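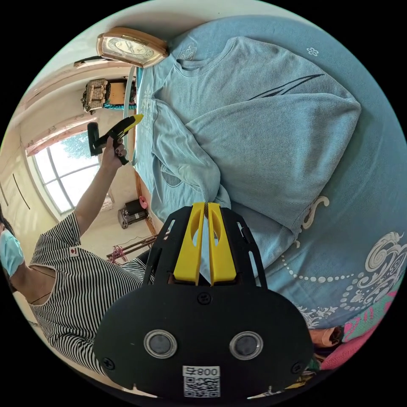

I finally cleared out the bedroom closet in July, starting at 7 in the morning before the heat set in. Everything goes on the bed first. I used to sort on the floor, but my knees gave up on that a while ago, and a made bed gives you one big flat surface with a sheet under it that can go in the wash afterward.

Knits are the slow part. A sweater that's been folded the same way for a year has a crease across the front, and hanging it only trades the crease for bumps at the shoulders. So I shake each one out, lay it face down, fold the sleeves in straight and roll it from the hem. Rolled, nine of them fit in the long Clurno bin I bought for blankets. Folded, I could get six in there if I leaned on the lid.

White things are their own problem. I wash the big pieces two at a time, never with towels, and I pull them smooth by hand along the seams. Ironing something that size in a small room isn't worth it to me.

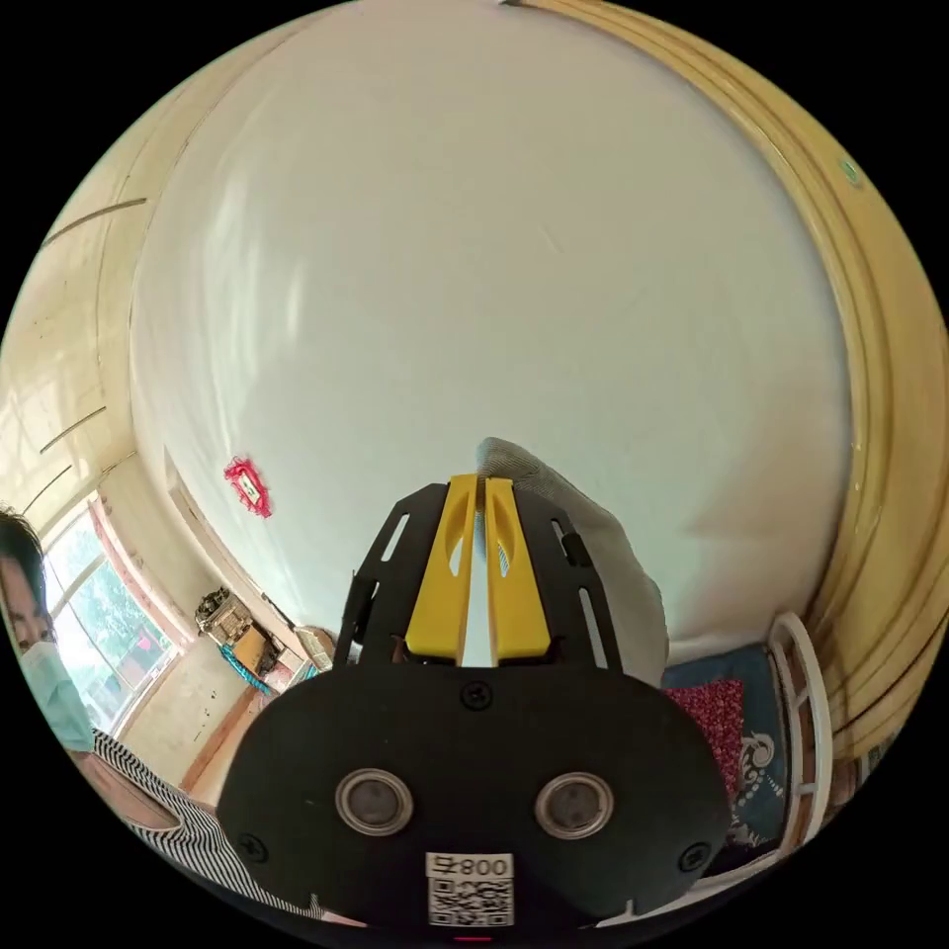

Kendra MacLeod wrote to say she skips the smoothing altogether and hangs hers back up damp, so the weight does the work. She's been doing it that way since she lived on Sutherland, and she says the only trick is a short spin. I'll try it on the next load.

T-shirts were last. I had far too many, and most of them were fine, so I went by the neckline -- if the ribbing had gone wavy, out it went. Stains I can live with around the house. A stretched collar bothers me all day. 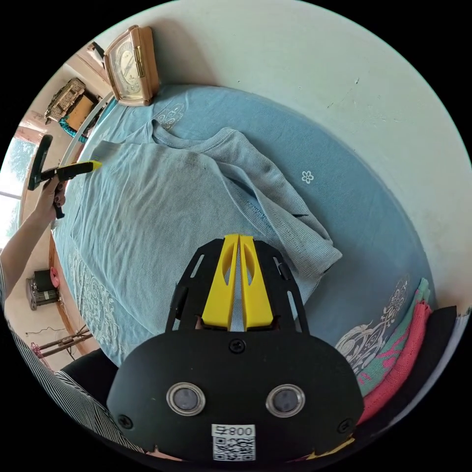 The ones I kept get folded in thirds lengthwise, then in half, then in half again, and stood on edge in the drawer. Thin knit ones don't stand very well, so those go at the back against the wood where they can't flop over. One bag went to the Urnwood thrift store before lunch. The other is still in the hall, and I've already taken two shirts back out of it.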